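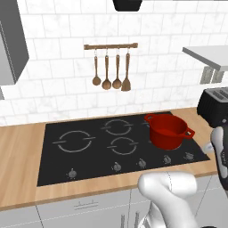
Attachment 1: hob and worktop, red pot on the right rear zone.

Ticket: Cooker circuit trips after hob has been on for a while
Property: Holtdale, ground floor flat
Opened: 6 March 2025
Category: Electrical, kitchen
Priority: Normal
Status: Closed

Reported problem

The cooker circuit switches itself off at the consumer unit in the hall cupboard. It does this when the hob has been in use for some time, most often when a second zone is turned on. The lights, sockets and boiler stay on. The breaker can be reset straight away and the hob works again, but it usually trips a second time before the meal is finished.

The tenant says the flat had no trouble until the kitchen was refitted last September. The oven is on the same circuit and was moved to the other side of the hob during that work.

First reply from the repairs desk

Please tell us the following so we can send the right person:

Which switch drops — the narrow one marked Cooker, or the wide one that covers several circuits?
Does it trip with the oven off?
Is there any smell of burning, or any mark on the cooker switch on the wall?
Is there any water getting in near the consumer unit?

Until you hear from us, use one zone only and leave the oven off. If there is a smell of burning or the wall switch feels hot, turn the circuit off at the consumer unit and ring the emergency line.

Tenant reply

It is the narrow one marked Cooker. The wide one has never moved. It has tripped with the oven off, but only once that I can be sure of. With the oven and hob both on it goes nearly every time, after roughly 20 minutes. No smell. The wall switch is a bit warm to touch but I would not call it hot. The cupboard is dry.

I have tried different zones and it does not seem to matter which one I use. I also tried it with the kettle and washing machine off and that made no difference.

Repairs desk

Thank you. The wide switch is the RCD, and if that stays up we are less likely to be looking at a leak to earth, such as a failing element or damp in a fitting. The narrow breaker going after a delay points to heat or overload. A warm wall switch can mean a loose connection behind it. Please stop using the hob and oven altogether until the visit and keep the cooker breaker off. A plug-in single ring can be left at the door today if you need one.

Booked to electrician, Jemeck contract, next available slot.

Electrician, visit 1

Isolated and proved dead. Took the front off the cooker control unit. Line conductor on the load side was loose and the insulation had gone brown for a short length back from the terminal. Neutral and earth tight. No damage to the back box. Cut the conductor back to clean copper, fitted a new control unit and tightened all terminals to the maker's setting.

Checked the consumer unit. Cooker breaker is 20 A. This is too small for a hob and oven together. The old cooker may have been a smaller one, but there is no paperwork in the cupboard to say. Cable to the kitchen is 6 mm and clipped direct for most of its run. I could not see the section above the hall ceiling, so I have not changed the breaker. A larger one should not go in until we know the cable is not buried in insulation.

Insulation resistance tested on the circuit with the appliances disconnected, 61 megohms, which is satisfactory. RCD tested and tripped within time.

Left the circuit on for light use. Tenant told one or two zones on low, oven not to be used with the hob. Return visit needed with access to the ceiling void.

Tenant reply

Thanks. It has held since the visit with one zone on. I had two on for pasta and sauce last night and it stayed up. Wall switch now stays cool. I have not tried the oven.

Is there a reason this was not picked up when the kitchen was done? I would like that looked at.

Repairs desk

Passed to the planned works team. The refit was carried out under the Katene scheme and they hold the certificates. We have asked them for the test sheet for this flat and for the two others on the same stair that had new cookers.

Electrician, visit 2

Lifted the hatch in the hall ceiling. Cable runs along the side of the joist, above the insulation and not covered by it. Run is short. Worked out the load for the hob and oven with the usual allowance and checked the cable rating for how it is installed. Changed the breaker to 32 A, same make as the board. Repeated the tests and filled in a minor works certificate, copy left in the cupboard and one uploaded to Grekstead.

Ran all zones and the oven together for half an hour — no trip. Terminals checked again afterwards, no heat at the switch or the breaker.

Planned works team

Test sheet found. It shows the cooker circuit as unchanged, so the breaker was not reviewed when the new appliances went in. The same applies to one of the other flats on the stair. A separate ticket has been raised for that one and the tenant has been contacted.

Tenant reply

All working, oven included. Happy for this to be closed. The single ring is in its box by the front door for collection.

Resolution

Loose terminal in cooker control unit, unit replaced. Undersized breaker replaced after cable check. Certificate on file. Single ring collected and returned to stores.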